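October, 2 pm

Adhesive trial, batch 4 – notes for Haris Dimitriou and whoever picks this up next

Carried on with the Primton two-part on the offcuts from Gatach. Mixed by weight this time. The volume marks on the Berrada cups disagree with the balance by enough to matter, so those cups are now for rinsing only.

Surface prep: wiped, abraded by hand, wiped again. Left 20 minutes before applying. Two coupons had a fingerprint on the lap area and were redone from the start.

Pot life is shorter than batch 3. Mix was stringing at 12 minutes and I binned what was left. Room was warmer than last time – heater had been left on overnight. Cure clock starts from clamping, not mixing. Please write it that way in the sheet, the old entries use both.

Squeeze-out colour looks even along all joints. One lap slid under the clamp and is out by up to 2 mm. Kept it, marked S, not to be averaged with the others. 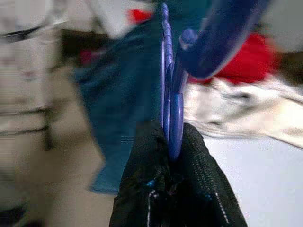

Blue plastic, held upright.

Still to do:
Pull tests once the cure time is up.
Reweigh the hardener tin, the lid was not seated.
Ask Vudura whether the filler is the same grade as the last lot. The label has changed and the data sheet hasn't.

Coupons are on the second shelf, grey tray. Don't move the clamps.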